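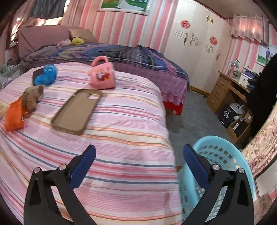
The Bramon mill in Clallport opens its doors to the public once a year, in June, and this was my first time going. The tour starts in the design room on the second floor, where a long table is covered with old sample books. Most of what the mill sells is striped bedding. A good stripe has more colors in it than people expect, and a sheet with lavender, rose-red, slate blue, cream and orange bands over pale pink and white is fairly normal for this kind of work. The older books are mostly navy and gray.

Our guide was Ruairí Ó Gríofa, who has been there 17 years and started in the dye house. He took groups of 15 at a time. We had to leave bags in lockers by the gate and wear ear plugs past the second set of doors. They mean it about the ear plugs.

The warping room was the best part for me. Yarn comes off cones on a tall rack and is wound onto a beam in the exact order of the stripes. One wrong cone and the mistake runs the full length of the cloth. Two women were tying in a new warp while we watched, and neither looked up.

The weaving shed has Zotetti looms from end to end. We got five minutes in there and could not hear a word, so the talk was given in the hallway afterward. The dye house was closed this year for floor repairs - a letdown, as it was on the program.

Finishing and hemming are in the newer building across the yard. Fitted sheets are harder to sew than flat ones, mostly at the corners, and new people start on pillowcases.

The whole thing took 90 minutes. The seconds shop is next to the gate and takes cash only. I bought two flat sheets with small flaws near the hem. Parking on the mill side was full by 10, but there is a lot behind the Rai bakery, a short walk back over the bridge. The bakery does a decent egg roll and closes at 2.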